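Ticket 540: Tea order stuck on "preparing"
Opened by: Iulian Coman
Status: open

Hi there! I ordered from the Wiltano shop on Wednesday, September 12, 2018 — four tins of Gitarus black and a refill bag of the mint — and the order page still says "preparing." My card was charged the same night, so I know the payment went through. I've tried the tracking link in two browsers and on my phone, and I get a blank page with the Sunness logo on it every time.

I'm down to my last few bags (my sister drinks more than she admits!), and I'd love to know if I should just reorder. The bamboo box I keep on the table has a compartment set aside for the mint.
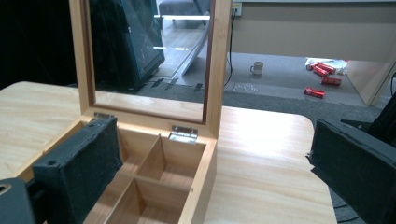
What I've tried so far

1. Logged out and back in. Same page.
2. Cleared the cookies. It forgot my address but still showed "preparing."
3. Called the number on the receipt and held for 46 minutes before the line dropped.
4. Changed the delivery option from Tomar pickup to home delivery. That gave me error 200, and now the pickup option is gone too — sorry if I made it worse.

Could you put the pickup back and tell me if the tins have shipped? Email is best, I can't take calls at work.

Thanks,
Iulian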